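Decoupage
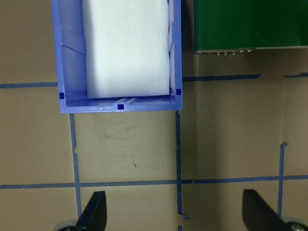
A blue plastic storage bin with a white foam block inside.

Decoupage is the craft of decorating an object by gluing paper or thin fabric cutouts to its surface and covering them with several coats of clear finish. It is used on furniture, boxes, trays, lampshades, picture frames and holiday ornaments. The name comes from the French verb découper, meaning to cut out. A finished piece is usually smooth to the touch, and on careful work the edges of the paper cannot be felt.

History

Cut and pasted paper decoration was known in several parts of the world before the word decoupage came into use. In Europe the craft is most often traced to Venice in the eighteenth century, where furniture makers used it to copy the look of lacquerware imported from East Asia. Printed sheets were colored by hand, cut out, glued to painted wood and varnished many times. The result cost much less than real lacquer and was sometimes called lacca povera, or poor man's lacquer.

The craft later spread as a household pastime in France and England. In the nineteenth century, cheap color printing made ready-cut scraps available, and these were pasted onto screens, albums and sewing boxes. Interest rose again in the United States in the 1960s and 1970s, when water-based glues that also worked as a sealer came into wide use.

Materials

Paper. Gift wrap, napkins, tissue, maps, sheet music, wallpaper and printed decoupage papers are all used. Thin papers lie flat more easily but tear when wet. Napkins are separated into their layers and only the printed one is kept. Ink from a home inkjet printer may run, so such prints are often sprayed with a fixative before they are glued.

Adhesive. White craft glue thinned with water is the most common choice. Combined glue and sealer products are sold in matte, satin and gloss. Wallpaper paste is sometimes used for large pieces because it dries slowly and allows the paper to be moved.

Finish. Water-based varnish stays clear as it ages. Oil-based varnish and shellac tend to yellow, an effect that some makers want.

Tools. The basic kit is a pair of small curved scissors, a craft knife, a soft flat brush, a rubber roller called a brayer, and fine sandpaper.

Method

The surface is cleaned and any gloss is dulled by sanding. Bare wood is sealed or painted, and light base colors are preferred under thin papers, which become partly see-through when glued. The cutouts are then arranged dry, and many makers mark the layout in pencil.

Glue is brushed onto the surface and, with heavier papers, onto the back of the cutout as well. The paper is laid down from one edge or from the center and pressed outward with the brayer or a damp cloth to push out air and extra glue. Once the glue is dry, thin coats of finish are applied over the whole piece. Simple projects may have only 2 coats. Traditional work in the Venetian manner can have 30 or more, with light sanding between coats once the paper is well covered.

Common problems

Wrinkles are usually caused by too much glue or by paper that stretches when damp. Heavy papers can be misted with water and left to relax before gluing. A bubble found after drying can be slit with a knife, filled with a little glue and pressed flat. Cloudy patches often come from a thick coat, or from a new coat put on before the last one had dried. A sticky surface may need several weeks to cure, and objects should not be stacked during this time.

Variations

Three-dimensional decoupage, also called paper tole, uses several copies of the same print. Parts of each copy are cut out, shaped and raised in layers over the base print. Reverse decoupage is done on the back of clear glass plates, with the cutouts glued face down and paint applied behind them. Fabric decoupage follows the same steps with thin cotton, which is often stiffened before cutting so that it does not fray.

Biltdale collection

The Rasham House museum in Biltdale keeps a study collection of decoupage and printed scraps. It holds 3,148 items, most of them loose scraps and unused sheets. The core of the collection came from the Hsueh family, who ran a stationery shop in the town. The catalog was compiled by Hiba Dabbas and first put online on March 20, 2019. Larger objects include a folding screen and a writing desk covered in botanical prints. The desk is shown each November. The sheets are kept in flat storage and may be viewed by appointment.

Care

Decoupage pieces are dusted with a dry or barely damp cloth. Most finishes are not waterproof, and standing water can leave white rings or lift the paper. Direct sun fades printed inks. Plates and bowls decorated by this method are generally for display, and food should touch only an undecorated side.

See also

Collage
Japanning
Paper tole
Scrapbooking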